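Every spring the same story goes around our cycling group that the Berkance trail is the best breakfast ride in the county. I finally did it over the holiday weekend, and I have my doubts.

Start with the distance. The sign at the trailhead gives the length in feet, 3,316 to the first bridge, as if anybody on a bike thinks in feet. After the bridge the pavement quits and you get gravel that my old Zano did not enjoy. I stopped twice to push the rear fender back off the tire.

Then there's the famous cafe at the far end. The line was out the door, the bike rack holds four if everyone is polite, and the egg sandwich everyone raves about tasted like an egg sandwich. I ate mine standing up next to a trash can.

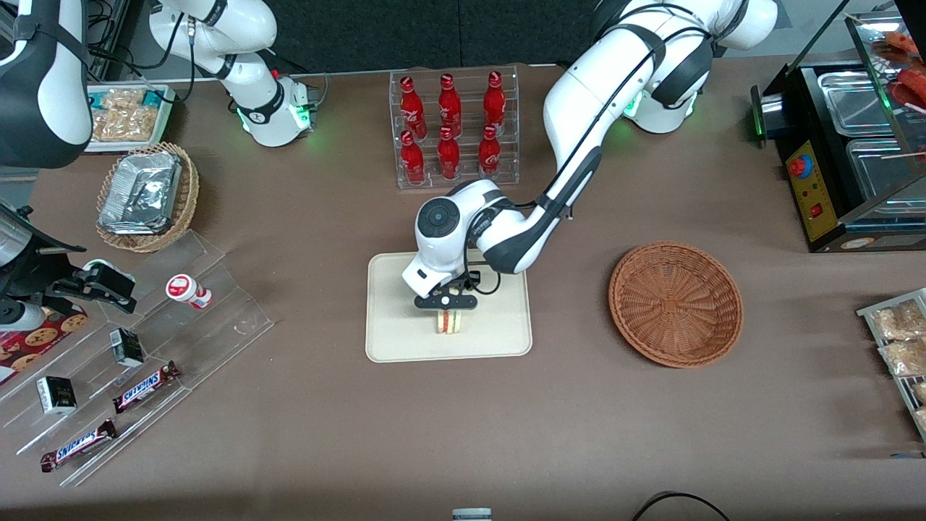 Jaxon Cormier wrote back the same night to say I had gone at the wrong hour, that by seven the place is empty and the gravel is packed down from the dew. Maybe. I've heard the dew theory before, and I've never met gravel that cared what time it was.

The ride home was fine, I'll give it that. Tailwind, shade, two herons by the creek. I might try it again in September when the crowds thin out, on wider tires and with something to eat in my jersey pocket. Dwight Bouchard is already trying to talk me into bringing the whole group.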